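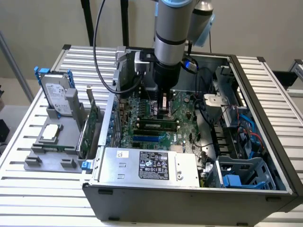
Open desktop computer with two memory modules in place on the motherboard.

Umora Physical Therapy to Open Second Clinic in Bainbridge

New location adds evening hours and a dedicated balance program

BAINBRIDGE – Umora Physical Therapy will open a second clinic in Bainbridge in October. The new clinic will offer physical therapy, hand therapy and a balance program for older adults. It will accept patients by referral and by self-referral where the patient's health plan allows it.

The clinic is on the ground floor of the Vitero Building, next to the public library. It has five private treatment rooms, an open exercise area and a small room set aside for hand and wrist care. Parking is free in the lot behind the building, and the rear entrance has a ramp and an automatic door.

Umora's first clinic will stay open on its current schedule. Patients who are already in treatment there can move their care to Bainbridge or stay where they are. Records are shared between the two locations, so patients who move will not need a new evaluation unless their therapist asks for one.

Demand for appointments was the main reason for the new location. A large share of Umora's patients live on the Bainbridge side of the river, and many of them come in twice a week for two months or longer. Late afternoon appointments at the first clinic have been hard to get since last winter. The Bainbridge clinic will stay open until 7:30 p.m. on three evenings a week.

The balance program, called Vomow, is for adults who have had a fall or who feel unsteady on their feet. Each patient starts with a one-on-one evaluation that covers leg strength, walking speed, footwear and current medications. Small group sessions follow, with two therapists present at each session. Patients also get a printed set of home exercises. The program began at the first clinic, where 400 people have completed it.

Hand therapy at Bainbridge will include care after wrist fractures, tendon repair and carpal tunnel surgery. Custom splints will be made on site, usually during the same visit.
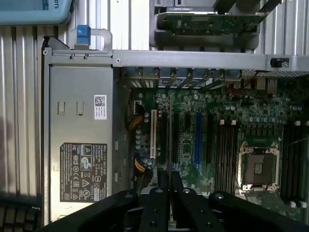 Do patients need a doctor's referral to be seen at the Bainbridge clinic?
It depends on the health plan. Many plans cover a first evaluation without a referral, but some require one before any visit. The front desk will check coverage when the appointment is made.

Appointments for October can be booked now by phone or through the patient portal. New patients should bring a photo ID, an insurance card, a list of medications and any imaging reports from the past year. Forms can be filled out online before the first visit or on paper at the clinic.

About Umora Physical Therapy

Umora Physical Therapy provides outpatient care for adults and teenagers, including treatment for back and neck pain, sports injuries, joint replacement recovery and balance problems. The practice is owned by its therapists.

Media contact: Umora Physical Therapy, Front Office, Vitero Building, Bainbridge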